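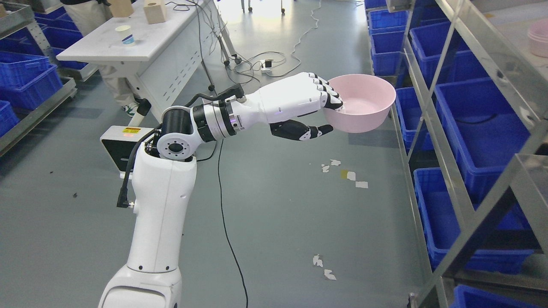

Fig. 6. Pink bowl, shallow with a wide rim, and storage shelving along the aisle.

Guides > Bumlow Storeroom Set-up > Section 6: Bowls and Dishes

Print this page | E-mail this page

6. Putting bowls away

Bowls are the most satisfying part of the whole set-up, and a well-stacked shelf is a lovely thing to come back to! Have your Oshima shelf liners cut before you start.

1. Check that each bowl is empty, then wipe the inside and the rim.
2. Sort by width. Colour can wait until step 5.
3. Lay a liner on the shelf, grey side down.
4. Stack widest first — wide, flared rims need a hand's width of space on either side.
5. Now the fun bit: arrange the stacks by colour, with the palest at the front.
6. Clip a Plulever label to the shelf edge. Bowl labels start at 200.

NOTE: Shallow bowls nest beautifully, but deep ones can stick. Slip a paper napkin between them.

CAUTION: Keep the aisle floor clear while you carry dishes. Never leave a stack on the floor, even for a moment.

Spare liners are listed under part 3089.

Last updated: November 6, 2019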